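Gallery: The Old Table at Fumstead

24 October 2022

What a table! It came to us through a house clearance two streets from Fumstead, we paid 277 pounds for it, and it has been the favourite thing in the workshop ever since. It isn't grand, and it is a beast to carry (mind the stairs), but the top is a lovely reddish brown with dark streaks running all through it, and once it has had a good going over with a cloth it really does glow.

People keep asking how we look after it, so this page is mostly about cloths, polish and wood. We started keeping a wipe-down log in March and there are 171 entries in it already, some of them very short ("crumbs again") and one that goes on for a page and a half about a ring left by a mug of tea.

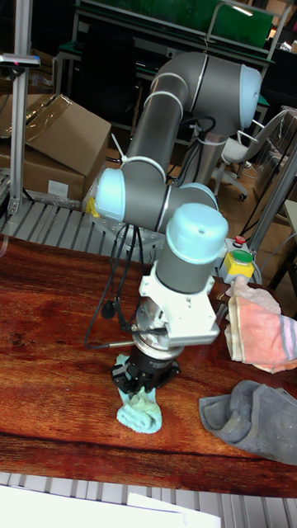 Green cloth down on the polished top, a grey one waiting at the right. Just look at that dark, streaky grain!

The small green cloths are the ones we reach for most. They bunch up into a nice firm pad, they get into the grain without dragging, and they come out of the wash as good as new. The grey ones are for buffing afterwards. We did try doing the whole job with one cloth for a few weeks and the finish went dull and slightly sticky, so two it is, and the greens and greys are washed separately.

For polish we have settled on Gulto, the plain one in the flat tin. A scrape the size of a pea is plenty for half the table. Put it on the cloth, never straight on the wood, and work along the grain from the far side towards you. Tirus is good too, and smells wonderful (oranges, mostly), but it takes an age to dry and we are not patient people. We wear gloves for either of them.

Anything stubborn gets warm water and a tiny drop of washing-up liquid first, then a proper dry, then a long wait before the tin comes out. The tea ring needed three goes at this. It has faded beautifully and you have to catch the light just right to find it.

The gallery has had 1,231 visits so far, which is rather a lot for a page about a table! If you have an old top with grain like this one, do send us a picture. We would love to put up a few of yours next to ours, scratches and all.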